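Can it put the cups away yet?
Speaker notes, Jundale shop-floor evening, April
Slot: 34 minutes including questions. Start at 6:15 sharp, the room goes dark at 7.

Slide 1 – title
Say hello, say where I work (Kernum, break rooms and small kitchens, 2,800 sites on the books). Say up front that I buy equipment and don't build it. I have sat through a lot of demos and signed for very few.

Ask for hands: who has been told this year that a machine will be doing the tidying by next year? Wait. Leave the hands up a second longer than is comfortable.

Slide 2 – what people mean by "chores"
When a vendor says chores they mean the motion. When a site manager says chores she means the motion plus noticing it needs doing, plus getting the stuff out of the way first, plus stopping when someone walks in with a question. I only want to talk about the motion tonight, and the motion is already hard enough.

Cullinane story goes in at this point. Keep it short. The trial unit was meant to restock the drinks counter. It did fine for the first morning. Then the supplier changed the cups to a thinner paper and it crushed a whole sleeve. The cups were the same size. A person would have felt the difference on the first one and let up without thinking about it.

Slide 3 – the humble cup 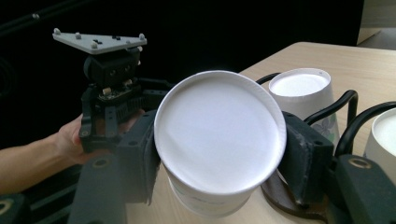 My whole argument for tonight fits on a paper cup. It's light, it's slippery, it gets narrower toward the bottom, and it folds if you squeeze it. The pads on either side of this one are foam, and the cup is being held sideways with its bottom toward us, so somebody or something still has to turn it before it can go anywhere useful. There's also a person's hand on the left with a second gripper. Point at the hand. People do this work with their own wrists and shoulders so that a machine can learn from it later, and I'd like everyone to remember that hand when they see the smooth video at the end of a sales pitch.

Don't get dragged into how the learning works. If asked, say that I'm the wrong person and there are better ones in the room.

Questions I put to vendors about cups (read slowly, people write these down):
What happens when two are stuck together?
What happens when one is already dented?
Who picks up the one on the floor?
Can I see it done with my cups, at my counter, under my lights?

The last one ends most meetings.

Slide 4 – the handoff

Talk about passing things from one hand to the other. Kids get this before they can talk. For a machine it means one side has to let go at the right moment and the other has to already have hold. Let go early and the cup drops, late and it tears or bends. At Starkley they got around it by putting a little shelf between the two arms. It worked! I was impressed, and I said so. It also made the job slower than the man who used to do it while chatting to the forklift driver. 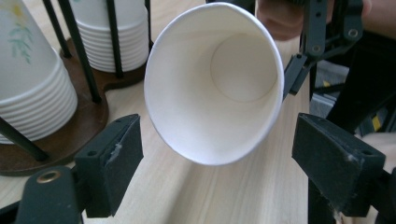 Paper cup held at its rim, dispenser with stacked cups at left.

Give them a moment with this one. Then ask what they think the next move is. Someone will say it goes back on the stack, someone will say it just came off. From one still you can't tell, and I can't either. Use that – a still tells you nothing about how many tries there were. Always ask for the full tape.

Slide 5 – numbers I trust
Only two kinds. How many in a row without help, and how long until a person had to step in. I ask for 100 in a row. I have been offered 2, with an edit between them.

If someone objects that people drop cups too: yes, they do. Then they bend down and get them, and the counter still gets filled. Price the recovery as well as the drop.

Slide 6 – so, yet?
My answer is no for the break room and maybe for a fixed counter with one kind of cup and a rail around it. The grip has come on a lot, I'll give them that. I would still not cut a shift on the strength of it.

Skip the dishwasher slide if it's past 6:40.

Questions. Repeat each one into the mike, the back row complained last time. Leave the vendor question list up on the screen while people get their coats.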